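Notes on setting up a pair of hand-held grippers at a table station. Written for the Lollness bench, but most of it applies to any pair with marker cubes on them.

# Setting up the Helmy pair before a session

The Helmy guide says you can go from case to first recording in 7 minutes. I have never managed it, and I don't trust anyone who says they have. Allow longer and do the steps in this order.

## 1. Check the cubes first

Everything downstream depends on the marker cubes. Push each one gently with a thumb. If it moves at all, tighten it and redo the calibration. Nustidov, the tracking software, will cheerfully report a good lock on a loose cube, so its green tick proves very little.

Wipe the printed faces with a dry cloth. No spray – it lifts the print.

## 2. Lay out the table

Start with two objects and leave space between them. A phone with a coiled cord is a harder test than it sounds, as the cord shifts every time you touch the handset. If your settings only work on tidy blocks, you want to find that out now.

Sit down, take one gripper in each hand and bring both over the table with the cubes clear of your sleeves. Loose cuffs are the thing I'd check before blaming the software.
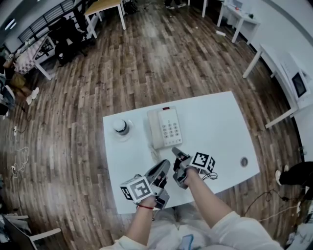 *Both grippers over the table, with the phone and the small round white object set out.*

Look at where the cables go. They need enough slack for a full reach to the far edge, and no more. Fix them back along the tool if they loop in front of a marker.

## 3. Open and close the jaws

Do 80 full strokes per gripper. Yes, it is dull. The guide asks for far fewer, and in my experience that is too few to show up a sticky slide. Listen for a click near the closed end. If you hear one, take the tool out of use and look at the pads.

## 4. Check the gripper's own view

Open the live feed from each tool and tilt it slowly. You want the V-shaped pad low and central, and the same parts of the housing showing every time. If the pad has wandered to one side, the camera mount has slipped.

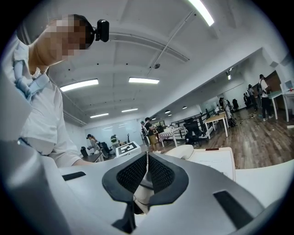

*View from one gripper, tilted well up: pad at the bottom, ceiling lights behind.*

Bright lights can fool the automatic exposure. Dedness sells a filter for this. I tried it for nearly 3 weeks in November and could not see a difference, so I now lock the exposure by hand with the tool pointing at the table.

## 5. Record a short test

Pick up, put down, stop. Play it back at full size and watch the whole thing. If the track jumps, go back to step 1, whatever the tick says.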